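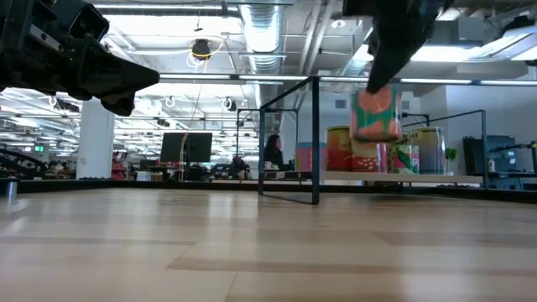 Pink blobs on teal, my kind of can.

Okay, on to the music, and there is a lot of it this month. I have had the new Marinho record on repeat since it dropped in September and I'm still finding little things in it (the whispered count-in on track two, how did I miss that?). If you only know her from the summer single, you're in for a surprise. The synths are mostly gone. It's upright bass, brushes, and that slightly scratchy voice right up in your ear. I do wish she had cut the seven-minute closer in half, though. It wanders off somewhere around the second chorus and I kept checking to see if my speaker had died.

Pulov is a different story. I wanted to love this EP so badly! The beats are great, the guest verse from Kanero is easily the best thing he's done, and then every hook gets buried under the same filtered vocal effect. Once is fun. Five songs in a row and I was reaching for the skip button. My friend Iqra Magsi swears it clicks on headphones, so maybe give it a go that way and tell me I'm wrong. 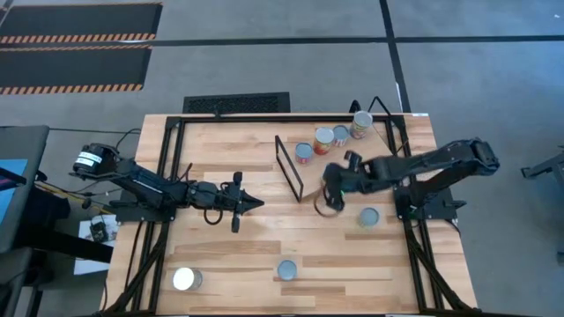 The one I really want you to hear is Ruvham. They are a duo, two guitars and no drummer, and they pressed only 300 copies of their first album, which I think is a crime. Over 200 were already gone when I ordered mine. The whole thing is built on call and response: one guitar throws out a phrase from the left speaker, the other answers from the right, and they lean in toward the middle like those two black arms reaching for each other across the tabletop. Start with the third song, play it loud, and don't do anything else while it's on. The lyrics took me longer to warm up to, but the last verse got me good.

They're playing a tiny room next month, doors at 7, and it only holds 50 people, so grab a ticket early if you want in. I'll be the one near the merch table buying a second copy for my brother. Send me your own picks too, I read every reply and I need something new for the drive to work!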